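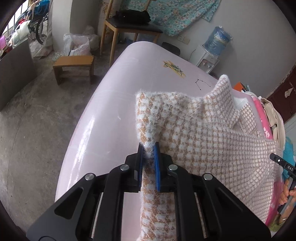 Blue pads, week two: still not sold

Home Reviews Notes About

Maksym Pylypenko keeps telling me the blue grip pads fix everything. I'm not convinced. They hold the folded edge of a fuzzy check garment fine, but so did the old ones, and Ivencombe wants 40 more for a set of five.

What I'd like to see is plush fabric let go cleanly. In 19 tries I got lint on the pads and a linkage that felt stiffer – maybe that's my wrist. Luana Siqueira is running the same folds on bare jaws in September.

Filed under: Grippers & End Effectors

We use cookies to improve your visit. Accept / Manage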